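Getting Started with Robots at School
Part Two: Hands That Cooperate

Chapter 5
Two Arms, One Small Clip

by Halima Nwachukwu

If you did the exercises in Chapter 4, you have one arm that goes where you send it, closes on a block, and lets go again. Good! You should feel pleased with that. My first club got that far in the spring and spent the whole summer stacking blocks, and I let them, and by September we were all bored silly.

So this chapter adds a second arm. It also swaps the blocks for something you'd find in a real workshop: a metal frame and a little plastic clip that has to go on it. I've run this project with the robotics club at Ritovbridge, and most of what follows comes out of my notebook from those meetings (plus a good deal of grumbling from the back row).

Before you write a line of code, I want you to spend a whole session looking at the gripper. I mean really getting your nose up to it, with the power off. Open and close the jaws by hand if your model allows it. Find the part that moves first, then the part it pushes, then the part that does the squeezing. Draw it. The drawing can be terrible; mine are.
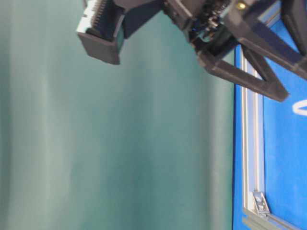 Figure 5.1. Gripper linkage, with the corner of the work frame at lower right.

The long struts matter more than people expect. When a linkage like this closes, the tips may travel along a shallow curve, and if you've only ever picked up fat foam blocks you won't have noticed. Try it with something thin and you'll notice right away. Your fingers meet a little forward of where you thought they would, and the part squirts out sideways and goes under a cabinet. Write down how far off you were. We'll use that number in Section 5.3.

What you'll need

Two arms, each with a two-finger gripper. A cloth to work on, in one plain color. A square frame made of slotted aluminum bar, bolted at the corners. Plastic clips that fit the bar, and please buy plenty, I order them in bags of 253 from a supplier in Grullville and I have never once had any left by December. A roll of soft tape. A notebook per team, paper, no exceptions.

The cloth does two jobs. It keeps small parts from skating away, and it gives your camera a calm background to find things against. Iron it if you can stand to. We never have.

As for the fingers, I like the long, tapered kind for this project. Wide fingers are forgiving, but they block your view of the very thing you're holding, and with two grippers coming in from opposite sides there's not much room left in the middle.

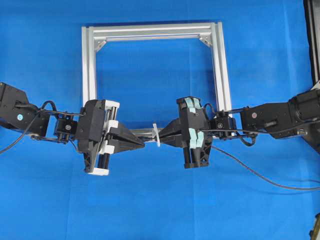
You'll also want to agree on names before anyone touches a controller. We say "left arm" and "right arm" from the camera's side, always, even if you happen to be standing across the table. I lost 18 minutes of one meeting to two students who were each dead certain the other one had the wrong left — and both of them were following the rules as I'd written them on the board. My fault. Write it on tape and stick it to the table.

Who does what

Sharing a job between two arms is mostly a question of timing. Somebody holds, somebody works, and then quite often they trade. On paper my students nearly always give each arm half the steps, which looks fair and runs badly, with one arm wandering through the other one's space while it waits for its turn. A better plan is to pick the arm that has the harder reach, write its whole path first, and fit the other arm around it. When you sketch your paths, mark every spot where the two grippers could bump. On our setup the left gripper likes to hover right over the left rail of the frame while the right one has its tool down above the bottom rail, and that's a comfortable gap as long as neither of them gets greedy. Give your waiting arm a parking place like that, close enough to help and well clear of the other arm's elbow.

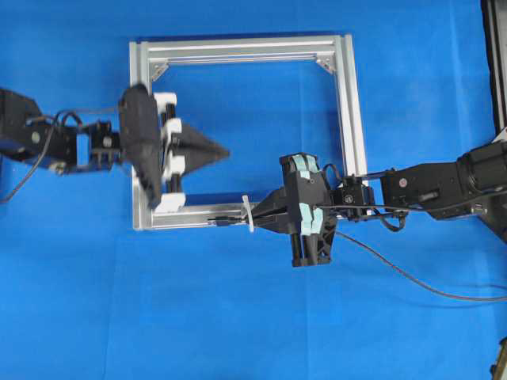
Timing on paper is cheap, so do lots of it. I ask each team for a strip of graph paper with two rows, one for each arm, and one square per second. Color a square when the arm is moving. Leave it blank when it's waiting. You'll see straight away if one row is solid color and the other is nearly empty. In the moment shown here, both rows would have something to say: the right gripper has its tapered tool out over the bottom rail, with a small white disc at the tip, and the left one is over by its own rail, pointing inward.

Teams that skip the strip usually end up drawing it later, after the first bump.

Pushing is harder than picking

Picking something up gives you a clear answer. You've got it or you don't. Pushing a clip onto a bar is murkier, and your program needs some way to decide that it's finished. You could push for a set time, or to a set position, or until the motor starts working harder. Try all three! Run each one 10 times and keep score in the notebook, including the runs you'd like to forget.

One of my teams named their push routine Trernard, after a dragon in a game they were all playing, and the name stuck so well that the later clubs use it too. Trernard comes in slowly, touches, stops, and then presses. The stop in the middle is the clever bit. It gives you a chance to check where the tip is before you lean on it.

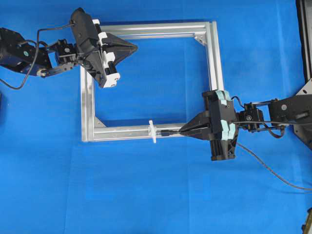
Reading time for Section 5.1: 10 minutes

5.1 Where is the bar, exactly?

Start with the frame lying flat on the cloth and both arms parked. Choose one corner and call it home. I use a corner with a bracket in it, as the bracket is easy to spot on camera and easy to point at when you're arguing.

Now measure from home to the place on the bottom bar where you want the clip. Measure it again with a different person holding the ruler. If the two answers disagree, and they will, keep both and carry on. Send the right arm to a point just above the first measurement, look at where the tip ends up, and write down the miss. Then do the same with the second.

Next, nudge the frame a little on the cloth, and run the same program without changing anything. Watch what happens to your miss. This is the Baranauskienė test, named for the teacher who first made me do it, and it's worth repeating whenever somebody leans on the table. Record the results in a table with three columns: where you asked the tip to go, where it went, and which way the frame had moved. You'll need the finished table for Exercise 5.2.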